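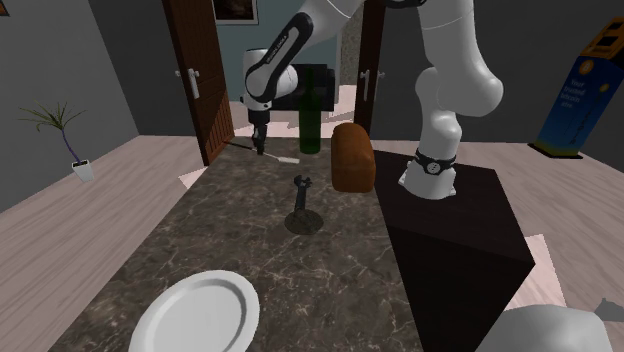 Progress report, second reporting period
Project: Countertop manipulation from remote demonstration
Grantee: Cleltero
Submitted to: Gerkeck Fund, applied automation program
Prepared by: Hiu-tung Kong
Date: 2021-10-29

1. Status against plan

Work packages 1 and 2 are complete. Work package 3 (demonstration collection in simulation) is complete except for the second operator's repeat set. Work package 4 (training and evaluation) started two weeks ahead of plan on the data already accepted. Work package 5, transfer to the physical arm at Drunham, has not started and is still planned for January.

2. Demonstration collection

All demonstrations in this period were recorded by remote control of the simulated arm. The operator moves a handheld controller, and the arm follows with position and wrist orientation scaled one to one. A trigger closes the gripper. Holding the side button releases the arm from the controller so that the operator can bring the hand back to a comfortable position and continue.

The task set is limited to objects on a kitchen counter. In the long utensil task, the operator brings the gripper down over the middle of the utensil, grasps it, lifts it, and sets it down on the plate. The bottle and the loaf are left standing and count as obstacles. Contact with either one ends the episode and marks it as failed. Room models and wall and floor textures are drawn from a general asset library and were not edited for the task.

Episodes recorded: 887
Episodes accepted after review: 706

The remaining episodes were rejected in review. The most common cause was a long pause in mid-reach, usually while the operator changed the view. The second was a grasp made too near one end of the utensil, after which it rotated in the fingers during the lift. Episodes of the second type were first kept as valid data. Sze-wing Yip recommended removing them after the first training run copied the off-center grasp, and they have been moved to a separate folder.

3. Changes to the operator interface

Thin objects lying flat were the main difficulty in the first period. Operators misjudged height and pushed the fingers into the counter. Two changes were made. The downward speed of the gripper is now limited when the fingertips are close to a surface, and the controller gives a short vibration on first contact. Median time per accepted episode for the utensil task is now 18 seconds, compared with 37 seconds in the first period. Part of this gain is operator practice. We have not separated the two effects, and the second operator's repeat set is meant to help with that.

Latency between controller and arm has not been a problem in simulation. It will need to be measured again on the physical system, where the Sin controller adds its own filtering.

4. Training

One policy has been trained on the accepted utensil episodes. It reaches the utensil reliably from start positions close to those used by the operators. It does less well when the bottle stands near the approach path. In those cases the arm tends to slow down above the counter and hover without committing to a grasp. The operators themselves approached the bottle from several different sides, and we suspect the policy is averaging between them. The next collection block will use a fixed approach direction for part of the episodes so that this can be tested.

No success rate is reported for this period. The evaluation layouts were changed partway through and the earlier and later runs cannot be compared. A full evaluation on frozen layouts will be included in the next report.

5. Issues and requests

The replay tool drops the gripper state if an episode is paused and resumed. Affected episodes can be recovered from the raw log, but the work is manual. A fix is in testing.

We request approval to move the unspent travel budget to operator hours. The total award does not change. A revised budget table has been sent separately.

6. Next period

Finish the repeat set. Freeze the evaluation layouts. Retrain with the fixed-approach episodes included. Confirm access dates at Drunham and complete the safety review for remote operation of the physical arm.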